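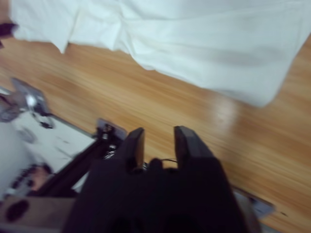 ATA DA REUNIÃO DE ACOMPANHAMENTO: VISITA À SALA DE DEMONSTRAÇÕES DA EICHHORN
Data: 10/15/19
Presidência: Jui-lin Tseng
Secretariado: Jiahui Lei
Partilhas: 6 | Comentários: 20

1. Abertura e aprovação da ata anterior
Verificado o quórum, a presidência declarou aberta a reunião. A ata anterior foi aprovada sem emendas, tendo a Gustum pedido que a lista de contactos passasse a constar em anexo. Foi justificada a ausência da delegação da Fatberg.

2. Enquadramento da visita
O secretariado recordou que a visita foi marcada a pedido da Gustum, que pondera automatizar parte da preparação de têxteis lisos na sua unidade de lavandaria. O programa Giker, que suporta as deslocações dos participantes, reservou para este efeito a verba de 3000 euros, dos quais 1610 se encontram executados. O saldo transita para a sessão de novembro.

3. Demonstração de manipulação de tecido
Os participantes acompanharam o trabalho com um pano branco sobre mesa de madeira, com garra de dois dedos. A Eichhorn expôs o seu entendimento de que o tecido macio continua a ser dos materiais mais exigentes para a automação, por não conservar a forma entre uma preensão e a seguinte. Foi distribuída aos presentes uma nota técnica de 6 páginas, que fica arquivada com a presente ata. 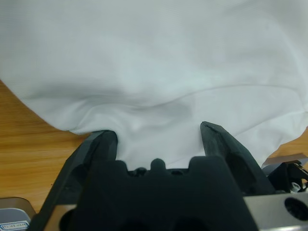
Dedos da garra abertos, junto à zona franzida do tecido.

A Gustum perguntou se o mesmo par de dedos serviria para peças com costura grossa. A Eichhorn respondeu que os dedos são substituíveis e comprometeu-se a indicar por escrito as espessuras admitidas. Ficou ainda registado o pedido de que a próxima demonstração inclua peças de cor escura, a fornecer pela Gustum.

4. Apreciação dos participantes
Aberto o período de intervenções, foi apreciada a preensão do pano pela orla.

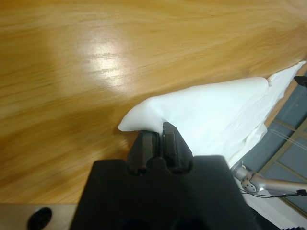 Jiahui Lei observou que agarrar o pano pela orla lhe parece um bom ponto de partida, mas que a decisão da Gustum dependerá do tempo por peça, dado que ainda não consta da nota técnica. Solicitou que esse valor fosse apresentado por tipo de peça e com indicação das tentativas falhadas.

A presidência acolheu o pedido e determinou a sua inclusão nas deliberações.

5. Deliberações
a) A Eichhorn remete ao secretariado os tempos por peça e as espessuras admitidas antes da sessão de novembro.
b) A Gustum prepara um lote de 20 peças para ensaio.
c) O secretariado envia à Fatberg cópia da nota técnica.

Nada mais havendo a tratar, foi encerrada a reunião e lavrada a presente ata, que vai assinada pela presidência e pelo secretariado.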